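Coste Community Rooms – Users' Group
Minutes of the October meeting

Present: Gwenaël Charpentier (chair) and 4 members. Apologies were received from the Pudolia craft circle.

1. Minutes of the previous meeting
The minutes were approved without changes.

2. Drapes and lettering in the small room
The chair reported that the black drapes are now in use behind and on both sides of the table. Members discussed the creases in the center drape. It was agreed that the fabric should be steamed before the end of the month and that the existing clips be kept.

The foam letters were also discussed. One member asked that they be set in straight rows. After discussion, the group preferred to leave the present arrangement – the curve of the upper word was generally liked.

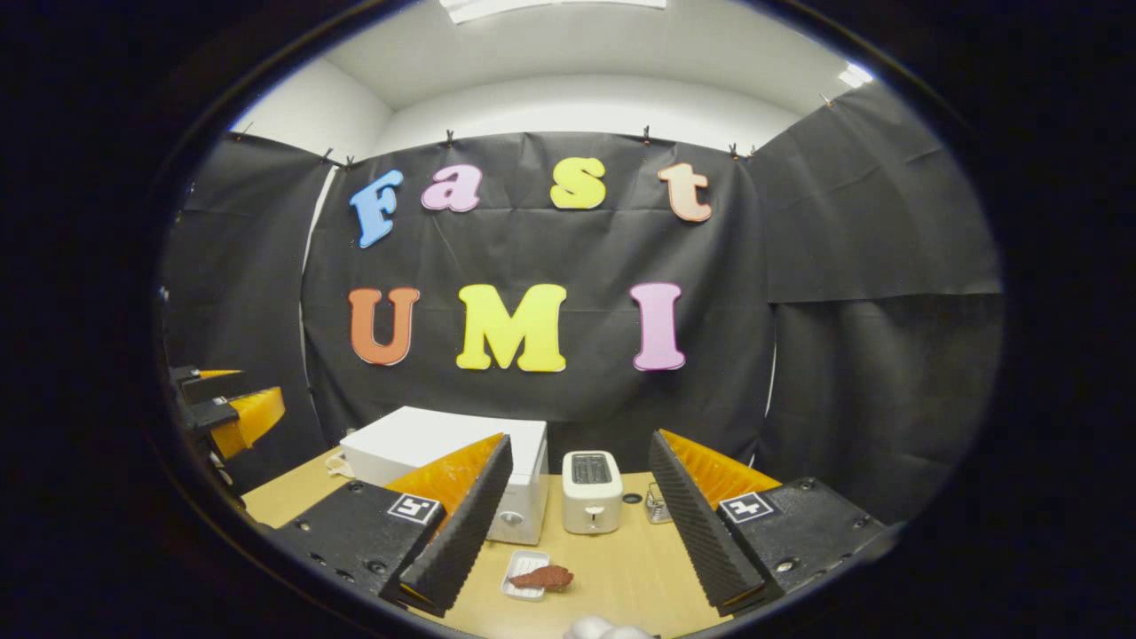 Small room: table, drapes and foam lettering.

3. Table and appliance
The light wooden tabletop is to be wiped down after each booking. The white appliance at the back left will remain in place until the Clurkow group confirms whether it needs the space. Action: chair to write to Clurkow.

4. Budget
The balance stands at 2,386. A quote of 668 from Cistberg for replacement fabric was considered and deferred. Spending of up to 100 on a steamer and spare clips was approved.

5. Other business
A request for a second key was carried over to the next meeting.

The meeting closed at 8:15 p.m.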